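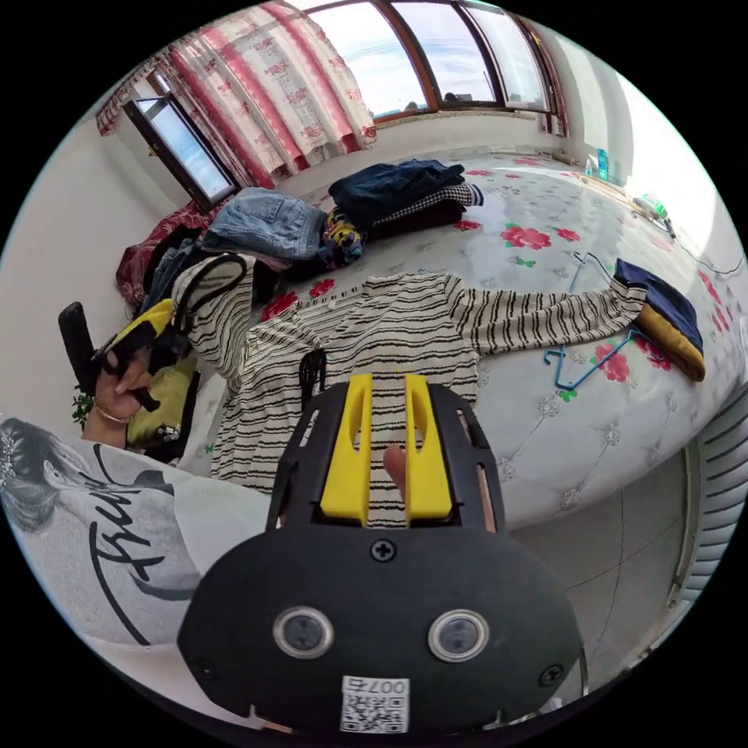
Ploken wire hangers, set in blue. Bought these for knits and jackets – review after one big closet sort on the bed.

First off, they're thin. Good for a packed rail, less good for heavy sweaters. My striped cardigan is the real test, ribbed and kind of weighty, and I didn't want bumps in the sleeves.

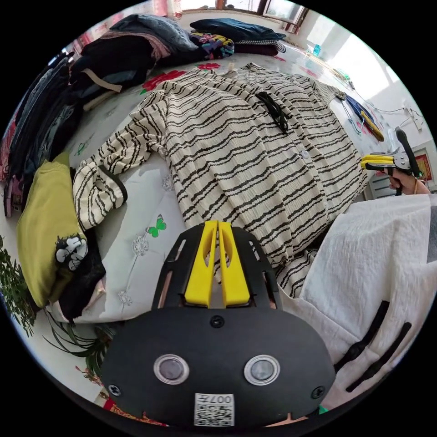

The cardigan, laid out flat

Went on the hanger fine. Shoulders slid a bit if I left the top button undone, so do it up. Denim jacket, no trouble at all. They do tangle if you dump them in a heap, wich I did, twice.
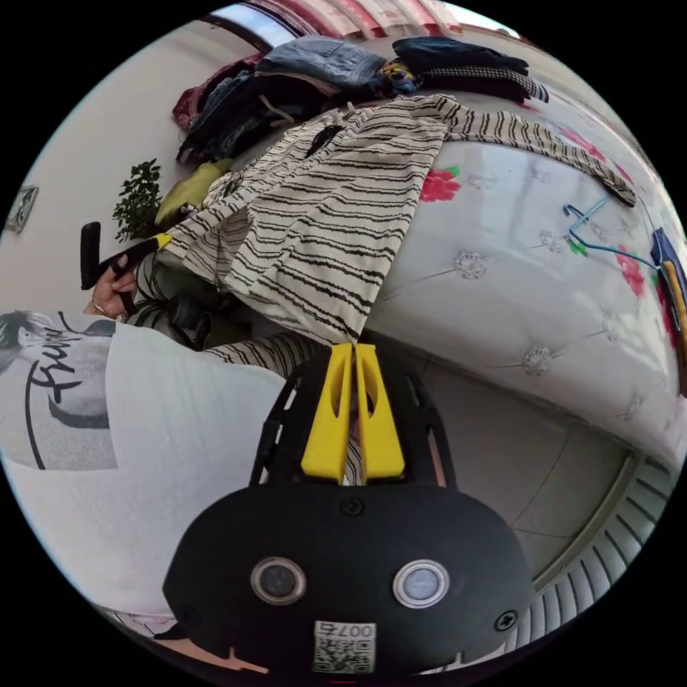 Hang or fold?

Tried both with the cardigan. Overnight on the hanger left a small point at each shoulder, gone by noon. Folding is still better for anything stretchy – sleeves in first, then the hem up. My old Lornadon ones were thicker and left no marks, but took up way to much room.
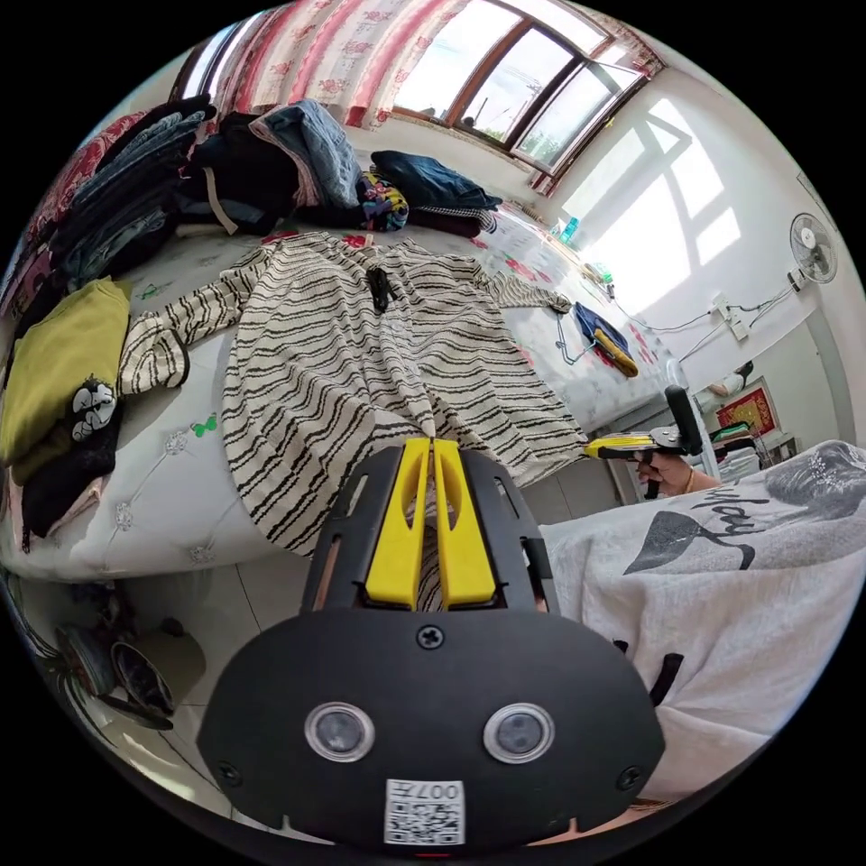 Sleeves out, piles still waiting

Would I buy again? Yes for shirts and jackets. For knits I'll stick to the shelf. Wish they came with a non-slip coating. Minus 2 stars for that and the tangling.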